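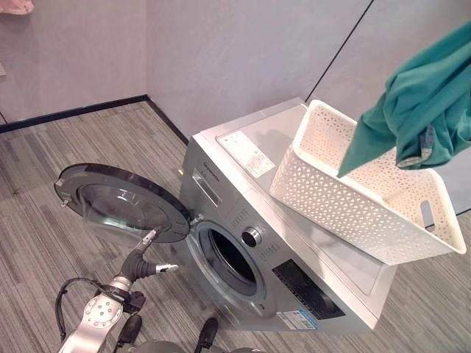
Negin Mirzaei told me over lunch that she'd buy a laundry robot tomorrow, and that anyone with four children would say the same. I think she should wait.

Washing looks like an easy job to hand over. The machine already does the hard part. What's left is picking things up, putting them in and setting the dial, and a person does that half asleep. For a robot, a shirt is a new shape every time it's lifted. A sleeve catches, a sock drops, and somebody has to come and sort it out. 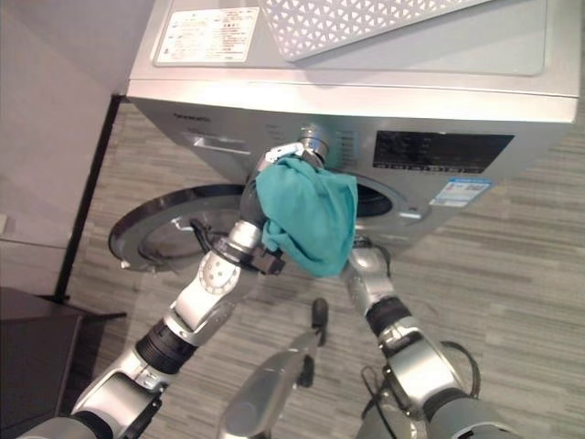

*Teal cloth in the gripper, washer door open.*

I'd judge these machines on 20 loads in a row in an ordinary house, with no engineer standing by. One good load proves very little. Until a firm can show me that, I'd call it promising and keep my money. Negin says I've obviously never had to find 20 matching socks before school.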